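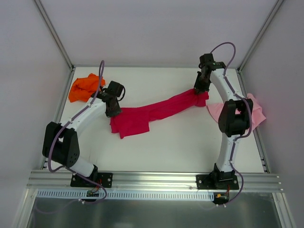 Kellisia Folding Cloth in Magenta Red

I'll admit I wrote off red cloths for years. My mother had one that turned every dish towel in the house pink, so I stuck with white and beige until Meenakshi Thomas brought a stack of these into the shop in February and told me to quit sulking and wash one. I did. Then I washed it with my good pillowcases (brave, I know) and everything came out the color it went in.

The Kellisia is our long one. It's cut narrow for its length, so it works as a table runner, a bread basket liner, a wrap for a casserole you're carrying to somebody's house, or just the thing you grab when the counter needs wiping. I've got one over the back of a kitchen chair right now!

The red leans pink. If you want a brick or tomato red, look at the Berno, which comes in both. On a white table the magenta really sings, and I like it next to plain wood too.

It's a soft cloth and it will bunch if you toss it down, so if you're using it as a runner, take an end in each hand, pull it out long between them and lay it flat from there. For storage I fold mine in half lengthwise, then in thirds. Obadia Bakilana, who packs our orders, rolls his and says I'm wasting drawer space. We ship them his way, so expect a roll in the box.

Care: machine wash warm with similar colors the first time, after that with whatever you like. Tumble dry low. Skip the fabric softener, it makes the cloth slide around and it stops soaking things up. Iron while it's a little damp if you care about creases. I don't, mostly.

Fabric: 100% cotton, hemmed on all four sides
Color: Magenta Red
Sold: singly
Made for us by: Tirkmont

Also in this weave: Ruggiero (square, napkin size) and Berno (same length, a bit wider).

Returns are fine if it hasn't been washed. If you're stuck between the Kellisia and the Berno, send me your table length and I'll tell you which one I'd buy.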